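21 June 2020

Press list for the Senach stair gate, second pass. Started at 9, kitchen table, laptop on the wrong charger.

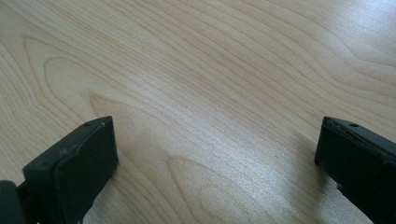

The reply from Dramell came in overnight and was short: the release reads as a specification sheet, the word "retention" appears in the first line, and no parenting editor will get as far as the second paragraph. Could the opening say what the gate does when a parent has a child on one hip and a basket in the other hand?

Fair. Rewrote the opening. Old version: pressure-fit gate with dual-stage latch and audible closure. New version: a gate that can be opened with one hand and clicks when it is shut. Moved the latch details to the notes at the foot, with the width range and the fixing kit. Cut the release from two pages to one. The quotation from the client still sounds like a quotation from a client. Left it for now.

List work took most of the morning. Last export had 225 contacts. Removed duplicates, bounced addresses and everyone who covers prams only. Split the remainder into three groups: national supplements, regional family magazines, blogs that run product round-ups. The regional titles get the release with a local stockist line, filled from a column in the sheet. Tested the merge on my own address. The stockist field came through blank for two rows, caused by a trailing space in the town name. Trimmed the column and ran it again. Correct.

Samples: 13 gates in the store room by Friday's note. Allocated six to the round-up group, as they will not write anything without one in the house. Regional titles get pictures only unless they ask. The rest stay back for December, when the gift guides want replacements for whatever got lost in the post. Must check whether Reuter still holds the courier account or whether that moved to Mekeck with the rest of the dispatch work. The last invoice carried both names.

Pictures are the weak point. Two of the cut-outs are under the print resolution the supplements ask for. Requested the originals. The lifestyle set is usable but shows the old handle, grey, and the current one is white. Either caption it as the earlier model or drop it. Prefer to drop it.

Embargo wording: taken out. There is no news in it that needs holding, and an embargo on a stair gate looks odd.

Stopped at one. Revised draft sent back to Dramell with changes tracked. Still open: client quotation, high-resolution cut-outs, courier account, subject line. Current subject line is 9 words and should be 6.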